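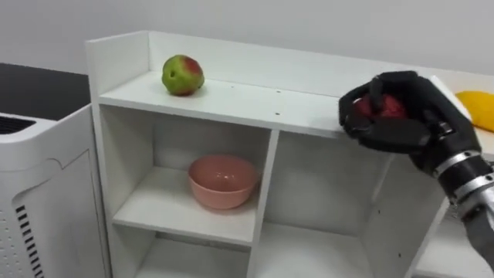
Print this section | E-mail this section

4. Setting up the shelf pick-and-place trial

Use this section to repeat the Pikby shelf trial on your own robot. It assumes the arm and hand have been calibrated as described in section 3.

4.1 Placing the objects

1. Stand the shelving unit against a plain wall. The top surface and the compartment openings must both show in the head camera view.
2. Put one object on the top surface, well away from the edges. Fruit is fine. Choose pieces that differ in color and shape.
3. Place a bowl in one of the compartments and leave the one beside it empty.
4. Turn on the room lights and close the blinds.

Note: Peg holes in the top surface can stay open. Filleo, the grasp model, was trained with them showing.

4.2 Recording an episode

1. Move the arm to the start pose and wait 2 seconds.
2. Start the recorder, then send the pick command.
3. Let the fingers close fully before lifting. The force reading should level off.
4. Carry the object to the target spot, open the hand and back away.
5. Stop the recorder and mark the episode as success, slip or miss. A slip is any drop after the object has left the surface.
6. Repeat until you have 90 episodes. Swap the fruit if the skin is bruised.

CAUTION: Keep clear of the arm while the recorder is on. The hand passes close to the front edge of the shelf, and fingers can be pinched there.

CAUTION: Do not move furniture or appliances next to the unit partway through a set. If something is bumped, start the set over.

4.3 Comparing results

Run the set once with wrist correction off and once with it on. In our November runs, slips fell from 31 to 2 with correction on. Misses hardly changed, and we have not found out why. Thabiso Mnguni's notes on the misses are in the Pilwood folder, under "edge cases."

Report slips and misses separately. Adding them together hides the effect of the correction.

Contact: Sibusiso Potgieter, Pikby trial support | © Pikby project | Back to top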